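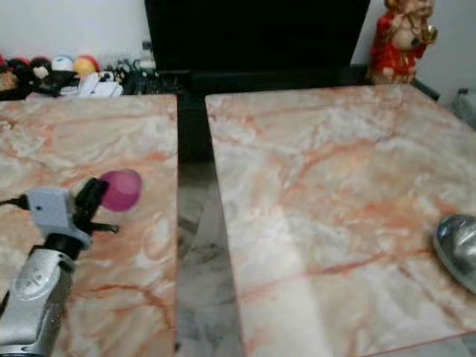 Vesonmont council election results

Ward-level results for the Vesonmont municipal council, typed up from the declaration sheets posted outside the town hall. One row per candidate per polling station, 391 rows in all.

Files
results.csv - the main table
stations.csv - station codes and the ward each belongs to

Columns
ward, station, candidate, party, votes, spoilt

Independents have "IND" in the party column. Spoilt papers are given per station, so the figure repeats on every row for that station. Don't sum it.

Known gaps
Magesa ward is missing 2 stations whose sheets could not be read. Turnout is left out because the register was revised in May and the old totals no longer match.
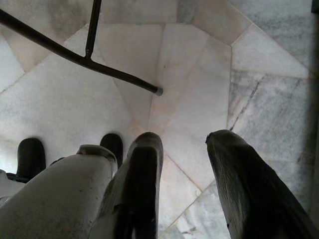
Chepkoech Langat wrote to ask whether Guvness East should be split from Guvness, as the boundary moved before polling day. It has its own code from version 2 onwards.

Corrections
Send the station code and a copy of the sheet to Josphat Kashindye.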